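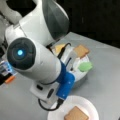

3.2 Surface color and reading comfort in shared workrooms

The second part of the study examined whether the color of a work surface affects how comfortable people find it to read printed text under ordinary ceiling lighting. Earlier work on this question has mostly relied on short laboratory sessions. Our interest was in rooms that are used every day by people with different tasks, where the lighting is fixed and the furniture was chosen long before any study took place.

Four buildings took part: Peso, Vero, Lu and Wastdale. All four are fitted with overhead panels, and in each room the lighting was set to give 400 lux at desk height, measured at the center of the surface with the blinds closed. Surfaces were grouped as pale, medium or dark by comparing them with a printed gray scale. The pale group included plain light gray tabletops of the kind shown in Figure 1, as well as white and cream surfaces. Wood grain of any shade was placed in the medium group unless it was clearly darker than the middle step of the scale.

Participants completed a short form after reading for at least 20 minutes. The form asked about tired eyes, glare, and whether the reader had moved the page or changed seats. We received 1,184 completed forms. Of these, 102 were set aside, mostly where the reader had used a personal desk lamp or had not recorded a seat number. The seat number was needed to match each answer with the light readings, and we did not attempt to guess it.

Readers at dark surfaces reported tired eyes more often than readers at pale ones. The difference was clear in Peso and Lu and weaker in Vero, where the rooms are deeper and the daylight falls off quickly away from the windows. Wastdale showed no clear pattern. Its dark tables stand in a single room on the north side, and we cannot separate the effect of the tables from that of the room.

Glare followed a different course. Complaints were most common at polished surfaces, whatever their color, and were lowest at matte surfaces in the medium group. A pale finish did not by itself lead to more reports of glare – a result that differs from the advice given in many office guides, which warn against white desks in general terms. Seat position mattered more. Readers seated directly under a panel mentioned glare more often than those seated between two panels, and several wrote that they had turned their chairs to avoid it.

The light readings were repeated in September to check for drift in the panels. Chin-lung Chang carried out both rounds with the same meter. Readings at around 100 seats were compared, and the changes were too small to affect the grouping of any room. Two panels in Lu had been replaced between the rounds, and forms from the seats below them were analyzed separately. Their removal from the main set did not change the direction of the results, which are given by building in Section 3.3.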